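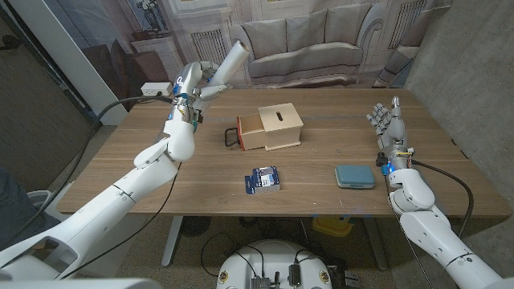
Volunteer hours logged at the Fevthorpe adaptive swim program are not reaching the Meststead teacher training records. The Dollarden check-in tablet at the pool accepts the badge scan and shows the green screen, and the session then goes missing from the student's service log. First thing asked by support was whether the tablet is losing power during the shift. We run it plugged in the whole time, on a power strip set at the far edge of the table the way the one in the photo is, with the cords off toward the back, and the battery reads full at closing. Power was ruled out on the first call.

**Status:** open, then resolved (see last entry)
**Priority:** medium, raised to high in August
**Affected:** special education student teachers who volunteer at Fevthorpe. General volunteers are fine.

### What we see

- Scan in works. Scan out works.
- The Dollarden site report lists 124 sessions for the month.
- The Meststead export lists 121.
- The three missing sessions belong to three different students, all on the evening shift.
- No error on the tablet and nothing in the email alerts.

Three sessions doesn't sound like much, but each student needs 20 hours on record before a classroom placement is approved, and one of the three is short because of this.

### Log

**Entry 1.** Signed the tablet out and back in. Ran the export again. Still 121.

**Entry 2.** Support asked for the app version and a copy of both reports. Sent. They suggested clearing the app cache. Did that after closing so we wouldn't lose anything still waiting to upload. No change.

**Entry 3.** Checked the student profiles. All three have the Meststead ID filled in and the "student teacher" box checked. Compared them with a student whose hours do come through and found no difference on the profile page.

**Entry 4.** Had a volunteer coordinator scan in and out with a test badge at 4:30 p.m. It showed up in the export about 12 minutes later. Deleted the test session so the totals above still hold.

**Entry 5.** Same test at 7:45 p.m., scanning out at 8:10. It did not show up that night or the next morning. This is the first time we could make it happen on purpose. Sent both test times to support and asked for the ticket to be raised to high.

**Entry 6.** Support replied that the Meststead link only takes sessions that fall fully inside the site's open hours. Ours were entered as closing at 8:00 p.m. The evening group used to end at 7:45, and it moved later when we added the second lane for the younger swimmers. Anyone who stayed to help with the locker room and scanned out past 8:00 was dropped from the export. Most of the evening volunteers leave before then, so only a few got caught.

**Entry 7.** Changed the closing time to 9:00 p.m. under Site Settings > Hours. Ran the export again. Old sessions were not picked up — the change only applies going forward.

**Entry 8.** Support re-sent the three sessions from their end. Export now reads 124. Confirmed with the Meststead placement office that the short student is over the requirement.

### Fix for other sites

1. Open Site Settings > Hours and compare the closing time with your latest real scan-out.
2. Set closing at least half an hour past that.
3. For sessions already dropped, open a ticket and list the date, badge number and scan times. You can't re-send them yourself.

The Kakakhel Learning Center uses the same link for its reading tutors and has been told to check its hours.

### Still open

Asked Dollarden to show a warning when a session is left out of an export. They logged it as a feature request with no date given. Until then we compare the two totals at the end of each month.

Ticket closed by site.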